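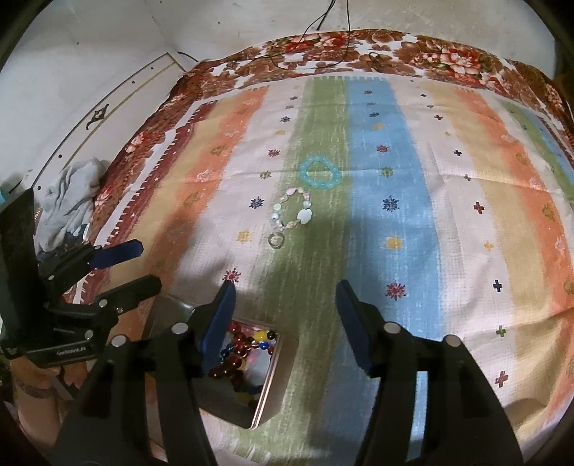 Open tin of beads, dark red ones for the most part.

Re: [beadlist] The Batetti estate lot

Tharindu Sultana wrote on 10/11/2019:
> The Rankin dealer has the Batetti lot up again. 2,837 beads, all
> said to be from the old Dradeck works before it closed, and all from
> one owner. He wants 200 for the lot and will post it anywhere. The
> listing says the red ones are colored with gold, and that's why
> they glow at the edges. He has a letter from the family. I think at
> this price it is worth a gamble. Does anyone want to split it four
> ways with me?

Tharindu, I'll pass, and I'd ask you to wait a few days before you send him any money.

Start with the letter. I asked for a copy last spring when the lot was first up, and what I got was one typed page, no signature, saying that "Grandmother always loved her Dradeck beads." Fine, maybe she did. It doesn't say where she bought them or when, or whether the beads in the lot are the ones she loved. A family can be perfectly sincere and still be repeating something an aunt made up.

Then the gold. Every seller with a red bead says it has gold in it. Some reds do, but plenty of others get there with selenium or copper, and you can't sort them out from a listing photo. "Glows at the edges" is what any see-through dark bead does if you put a lamp behind it. If he has had one tested, let him say who tested it. I asked him that too and he wrote back about shipping.

I also don't see how he can know that every last one came from the same works. The only Dradeck sample card I've ever handled had 134 beads on it, and without the card I couldn't have told you where half of them were made.

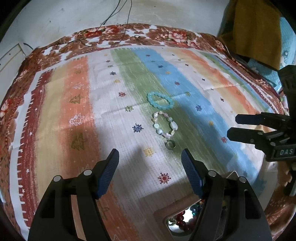
The single-owner story bothers me more than the rest. People who strung their own necklaces bought from whoever was nearby, swapped, took apart old pieces, and threw it all in together. I've bought four estate lots in my life and each of them had newer beads mixed in, plastic included. When somebody tells me a big lot is pure, I figure either he hasn't looked or he'd like me not to.

As for the price, cheap doesn't prove anything either way. If he believed his own listing he could sell the reds one strand at a time and do a lot better.

What I would want before I changed my mind:

close-ups of the holes, with a ruler next to them
the weight of the whole lot
the letter with a name and a phone number on it
a plain answer on returns

On a separate note, whoever recommended Zalard thread here in December, mine frayed on the second necklace. I used the size you said. Did you wax it first? The packet doesn't mention wax.

If you do go in on the lot, please report back to the list, good or bad. I'd be glad to be wrong about the reds.

Ľudovít Rusnák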